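Folding T-Shirts and Knits on a Table
Laundry tips, last updated 2022-08-19
By Walid Bataineh

Most people fold where the clothes happen to land, on the bed or the couch. A bed gives under your hands, so the shirt sinks in the middle and the folds come out crooked. A table works better. You can press a crease flat with your palm, and the height is easier on your back if you have a full load to get through.

Before you start

Wipe the table and let it dry. Crumbs and coffee rings end up on light clothes first. If you wax or oil your table, wait until the next day before you put laundry on it.

Clear more room than you think you need. An adult T-shirt with the sleeves out takes up a lot of space, and you want to be able to turn it without pushing other things off the side. Our old table was a Bredton, 83 centimeters across, and that was enough for one shirt at a time with a stack in the corner.

Put finished pieces in a far corner, always the same one. Bring the next piece in from the other side and keep the middle for the one you are working on.

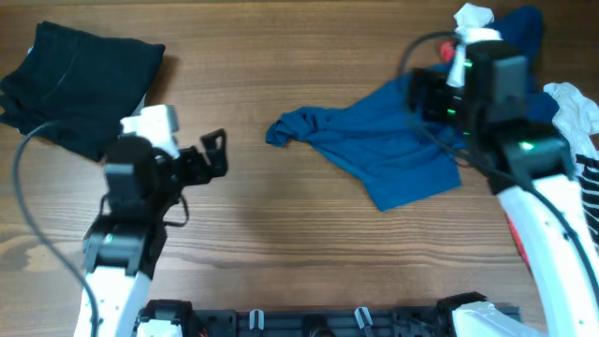
Black piece folded and in the corner, blue one next.

Dark clothes show lint more than anything else, so I like to do them early while the table is clean. Run a lint brush over the outside after the last fold. Brushing before folding is wasted work if there is any fluff left on the wood.

Getting a shirt flat

A shirt that comes out of the basket in a twist should be shaken twice, hard, holding it by the shoulders. Lay it down and pull the hem straight first, then the side seams. Leave the sleeves for last. Small wrinkles will mostly go if you smooth from the middle out with the flat of your hand. If they don't, the shirt needs an iron or a few minutes on a hanger in the bathroom.

Cotton jersey stretches. Don't tug at the collar to straighten it. Slide a hand inside the neck and nudge it into place.

Folding in a band

There are plenty of ways to fold a T-shirt. For shelves and deep drawers I use the band fold:

1. Lay the shirt face down with the collar to your left or right, whichever suits you.

2. Fold the far side in toward the middle, sleeve and all. Turn the sleeve back on itself if it hangs over.

3. Fold the near side over the first. You now have a long, low band.

4. Take hold of both ends and pull lightly, just enough to take out the slack. Check the long edges. A little unevenness is fine, but a collar or sleeve that sticks up should be tucked in now, while it is easy to reach.

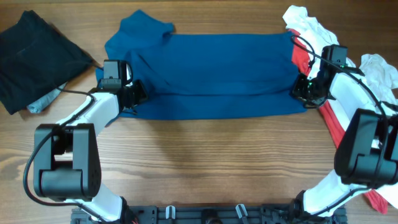
5. Fold the band in half, then in half again for a narrow drawer. For a wide shelf, one fold is enough.

If you are filing shirts upright, fold in thirds for the last step. The Skedholm drawers we have will take eight shirts standing in a row without crushing them. Past that they start to lean and you can't get one out without pulling up its neighbor.

Knits and long sleeves

Fold sweaters and heavier knits. Hangers leave bumps in the shoulders. Lay the sleeves straight down the back, then fold the body up once from the hem. Two folds are too many for a thick sweater and you will see the lines when you wear it.

For long-sleeved shirts, cross the sleeves low on the back so they don't make a lump under the collar.

Keeping the rest in order

Sort before you fold. I go by where things are stored, but color works if several people share the same shelf. Whatever is still waiting can stay in a loose heap along one side of the table. There is no need to lay it out neatly, only to keep it off the part you fold on.

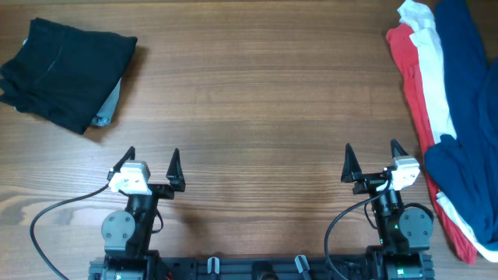

Folded on the left. Red, white and navy still to do.

Keep new reds and dark blues apart from whites if anything feels damp. Dye can move from one to the other in a pile, even after the wash. If a seam or cuff is still cool to the touch, hang the piece over a chair and come back to it.

When the stack in the corner starts to slide, carry it away and begin another. Tall stacks press creases into whatever is on the bottom. Mixed stacks should have the biggest pieces underneath, with anything thin or slippery on top.

For moving stacks upstairs I use a flat Mostari tray. A deep basket holds more, but the stacks tip over in it and half the folding has to be done again.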